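How to publish a dataset on the Liststead open data portal

Updated 2023-05-03

This page is for data contributors in departments and parish offices who have been given a login for the Liststead portal and want to put up their first dataset. It covers preparing the file, filling in the catalogue entry, sending it for approval and keeping it up to date. You do not need any programming knowledge, but you should be comfortable working in a spreadsheet.

Before you start

You will need a contributor account, the file you want to publish and the name of your department's data lead. If you have an account but cannot see the Contribute tab after logging in, your role has not been set. Ask your data lead to change it from Viewer to Contributor.

Check that the data can be released. Anything with names, home addresses, telephone numbers or reference numbers that point to one person must stay off the portal. Small counts can be a problem as well. If a table shows two people in a village receiving a certain grant, their neighbours may well know who they are. Group small areas together or leave the row out.

Step 1: Prepare the file

The portal takes CSV, XLSX and GeoJSON. Use CSV for plain tables. PDFs are refused, including PDFs made from a spreadsheet.

Put one header row at the top and nothing above it. Titles, logos and notes belong in the catalogue entry. Remove merged cells, coloured rows and any totals at the bottom. If your workbook has several sheets, save each one as a separate CSV.

Write dates with the year first, then the month, then the day. Leave a cell blank where the value is missing and do not type a dash or "n/a". Zero means zero and should only be used for that.

Keep column names short and in lower case, with an underscore between words. The upload form rejects any column name longer than 70 characters.

Save the file as UTF-8. In most spreadsheet programs this is a choice in the Save As box. If you skip it, place names with accents will come out as odd symbols – the Martinelli Road library entry had this trouble with its list of street names last June.

Step 2: Run the checker

The portal has a checking tool called Dutunex. Open the Contribute tab, choose Check a file and select your CSV. The results come up in two groups. Errors must be fixed before you can go on. Warnings can be left, but read them first.

The most common error is "row length does not match header". It nearly always means there is a comma inside a cell. Go back to your spreadsheet and export again with text fields in quotation marks.

The line number given in the report includes the header, so an error at line 866 is in the 865th row of data.

Step 3: Fill in the catalogue entry

Choose New dataset. The title should say what the data is, where it covers and for what period. "Bus stops in Liststead" is fine. "Transport data final" will be sent back.

The description can be a short paragraph. Say who collected the data, how it was collected and what is left out. Pick a licence from the list, and if you are unsure, leave it on the default open licence and mention it to your data lead.
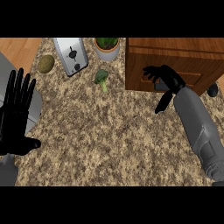 Add at least two keywords. Start typing and the form will suggest ones already in use. Take a suggested keyword where you can, so that your dataset appears alongside similar ones in search.

Set the update frequency to what your office can manage. The portal sends a reminder when an update is due, and a dataset marked monthly that is changed once a year will be shown to the public as overdue.

Step 4: Send for approval

Press Submit. The entry goes to your data lead and then to Flaltell, the company that runs the portal. Allow 14 days. You can still edit the description while you wait, but replacing the file puts the entry back to the start of the queue.

Step 5: Update the data

When you have newer figures, open the existing entry and choose Add version. Do not create a second dataset – people may have linked to the first one, and the web address stays the same only if you add to it. Older versions remain available under the History tab.

If you find a mistake after publication, upload the corrected file as a new version and write a line in the change note saying which columns were affected.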